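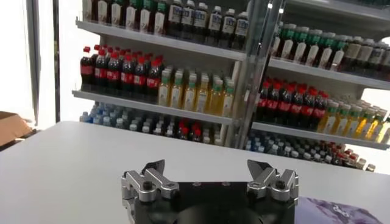

台と奥の飲料棚。右手前に薄紫の布。

2023-07-30 布まわりと棚、メモ

急ぎで書く。清書はしない。あとで読む人、順番ばらばらなので注意。

やること(朝の時点)
- Tシャツのたたみ方を決める(いいかげん決める)
- 柄布のたたみ方。Tシャツと同じでいいのか
- 台の寸法の取り直し。前のページの数字は信用しない
- 飲料棚の並びの書き出し。途中でいい

**台の寸法**

幅 1,655 mm。前回のメモは定規をつないで測っていて、つなぎ目がずれていた。メジャーで測り直して二回とも同じ数字。前のページは線で消しておいた。高さは測り忘れ。次回。

天板が白いので、薄い色の布を置くと縁がどこか見失う。薄紫のTシャツはまだまし。白いタオルで練習したときはひどかった。目印のテープを貼る案が出ているが、貼ると布がひっかかるので反対。鉛筆で薄く印、くらいで。消しゴムで消えるのは角で試した。アルコールだと伸びてきたなくなる、だめ。

**Tシャツ**

身幅 500 mm。脇から脇、平置き。これに合わせて仕上がり幅を決めたい。

試した順:
1. 袖を先に内側、それから縦に三つ折り。定番。きれいだが背中側に折り筋が二本入る
2. 半分に折ってから袖。早い。衿がゆがむ
3. 裾から巻く。論外。置くと転がる

1でいくつもり。ただ1は最初に裏返しに置く必要があって、プリントが下になる。ひっくり返す手間がひとつ増える。衿の位置が決まっていればそんなに遅くならないと思うが、慣れの問題かもしれない。

しわ。たたむ前に広げて手のひらで外へ向かってなでる。中心から外。逆にやると衿のところに寄る。霧吹きは買ったけど(1,123円、領収書は引き出しの封筒)今日はまだ使わない。濡らすと色の見え方が変わって比べられなくなる。

衿ぐりの伸び。何度も広げてたたんでいるうちに、左右で高さが違ってきた気がする。気のせいかも。たたむ練習に使うものと、色の確認に使うものは分けたほうがいい。いまは混ざっている。次から袋に「練習」と書いて入れる。油性ペン、薄い袋だと裏に抜けるので紙札で。

プリント面どうしを合わせてたたむのはやめる。Hurmontから前に聞いた話では、暑い時期に重ねておくと貼りつくことがあるとのこと。うちではまだ起きていない。念のため間に薄紙をはさむか、面が外になるたたみ方にする。

**柄布**

こっちが難物。柄がまだらなうえにキャラクターが散っているので、折り目がどこにあるのか目で追えない。Tシャツは縫い目があるから、それを頼りにできる。柄布は端をつまんで持ち上げてみて、やっとどっちが上の層かわかる。

端の探し方、今のところ:
- 角を先に探さない。角は隠れていることが多い
- いちばん高く盛りあがってるところをつまむ
- 少し持ち上げて、垂れた縁をなぞる
- 角が出たらそこで一度置く
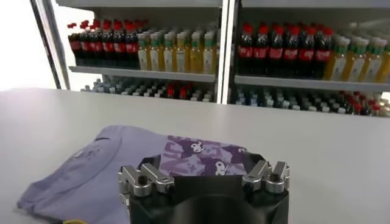

持ち上げる高さは低めがいい。高く上げると自重で伸びて、下ろしたときに向きが変わる。台すれすれだと今度は下の布を連れてくる。Tシャツの上に柄布を重ねた状態でやるとこれがよく起きる。両方薄紫なので、連れてきたことに気づくのも遅れる。重ねる順番を逆にしてもたぶん同じ。

重ねないで並べて置けばいいのだけど、売り場で渡される状態に近いのは重なったほう、という意見が前にあったので両方残す。ノートには「重ね」「並べ」と必ず書くこと。先週分は書いてなくてどっちだかわからない。自分の字なのに。

つまむ位置は、端から指二本分くらい内側が安定。縁ぎりぎりをつまむとするっと抜ける。内側すぎると真ん中に山ができて、置いたあとに直すことになる。

Buzatuの布見本と比べると、この柄布のほうが手ざわりがさらっとしている。見本帳の紫は赤みが強い。窓のそばで見るか、部屋の奥で見るかでも違うので、色の話は書くだけ無駄かもしれない。とりあえず窓を背にして見た、と書いておく。

**光**

午前中は窓がまぶしい。布の淡いプリントがほとんど飛ぶ。Tシャツのプリントは近くに寄らないと読めなかった。ブラインドを下ろすと今度は台の手前が暗い。半分だけ下ろすのが正解っぽいが、紐がかたくて途中で止まらない。洗濯ばさみで止めた。見た目は悪い。9月にはブラインドごと替えるという話なので、それまでは洗濯ばさみで。

色の確認は曇りの日にやる。晴れの日は形と折りだけ。これはルールにしていいと思う。

**棚**

布の合間に、棚の並びも書き出し。左右の二台を合わせた横幅が 2,027 mm、Tultierの図面とは少し合わない。真ん中の支柱をどっちに数えるかの違いだと思うが、図面の注記が読みづらい。月曜以降に問い合わせ。

中段は左右とも、左がコーラ、右が黄色い中身のお茶、で揃えてある(呼び方は仮)。これはこのままでいい。遠くから見て一発でわかる。

下段がごちゃっとしている。左端に水、は左右とも守れているが、そこから右が混ざっている。赤いふたのがどこまでで、黒っぽいのがどこからか決めていなかったのが原因。並べた人の気分で変わる。並び表を作って棚の側面に貼る。表の字は大きく。前のは小さすぎて誰も見てなかった。

上段は濃い色の飲料が続くので、ふたの色で見分けるしかない。白と緑。ラベルも似たような白なので、正面を向けないと本当にわからなくなる。前出しのときに回して正面を向ける、を手順に入れる。

布の台とは関係ないようで関係ある。台の後ろがごちゃごちゃしてると、柄布の縁を目で追うときに疲れる。無地の衝立を立てる案もあり。ただ棚の出し入れのときに邪魔。保留。

**午後、柄布の続き**

仕上がりの形を、正方形にするか細長くするかで止まっている。自分は細長派。Tシャツの幅に揃えれば、重ねて渡すときに段差がでない。手順の案:

1. 台の上に平らに広げる。柄の上下は猫の顔で決める
2. 手前を奥へ、半分
3. 左右から内側へ
4. 手で押さえて空気を抜く。こすらない

1がいちばん時間をくう。平らにしたつもりでも真ん中が少し寄る。両手で左右に引っぱると直るが、引きすぎると斜めに伸びて戻らない。右手は押さえるだけ、左で少しづつ、がよさそう。

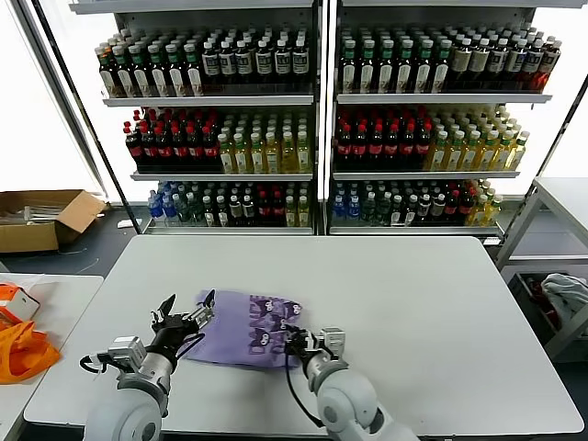
余白に別の字で書き込みあり。正方形のほうがいい、細長いと三段以上積んだときに横へすべる、とのこと。あと猫の顔が折り目で半分に切れるのは売り場で嫌がられるから、幅を揃えるより先に顔の位置を見てほしい、と。

うーん。顔のほうは考えていなかった。柄の並びがまだらなので、どう折ってもどれかは切れる。表に来る面だけ切れなければいい、ということなら、二つ目の折りを少しずらせばいけるかもしれない。ずらした分は裏で余る。余りは中に入れ込む。厚みが片側に寄るな…。やってみないとわからない。

すべるほうは、積み方で逃げる。一枚ごとに向きを逆にする。Tシャツではそうしている。それでもすべるなら正方形に降参する。

Sutaの包装袋がどっちの形に合うかも見ること。袋の寸法表がどこかにあったはず。引き出しの封筒には無かった。段ボール箱の中の書類の束か。

**決まったこと/決まってないこと**

- Tシャツは袖から、縦三つ折り。決定
- 練習用と色確認用を分ける。決定
- 柄布の形。未定。次回、細長と正方形を同じ段数積んで一晩おく
- 柄の顔を切らない折り位置。未定
- 棚の並び表。下段だけ先に作る
- 鉛筆の目印は台の奥側だけ。手前はそでで消える

**買うもの・探すもの**

薄紙、紙札、柔らかめの鉛筆。洗濯ばさみ(一個割れた)。Sutaの寸法表。メジャーは使ったら台の下のかごに戻すこと、また行方不明になりかけた。

台の高さ、測ってない。次のページの一行目に書いておく。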